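Small drawer sticks in humid weather

I have a set of small drawers in a rental in Tesness. Since April the bottom one binds about halfway out. Sanding the sides made no difference. Is this the runners or the carcass?
indley40

Check the diagonals first. If they differ, the carcass is racked and no amount of sanding will fix it. Loosen the back panel, square it up, refasten. Paste wax on the runners - a thin coat, buffed.
Bovcombe Bench 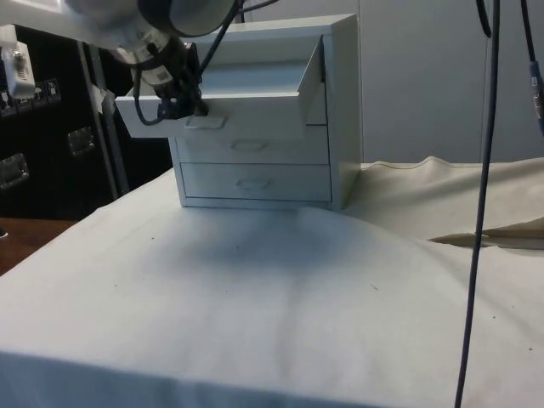 Humidity swells wood across the grain, so a drawer front gains height before it gains much else. Measure the gap above the front, then plane the top edge only. On a boxy three-drawer chest like the small white one on the table, pull each drawer from the center of its front, as a sideways pull will jam a short drawer. Let it dry indoors for 26 days before you cut anything.
moussa_383

Had the same thing, used candle wax. Fine so far.
tess2966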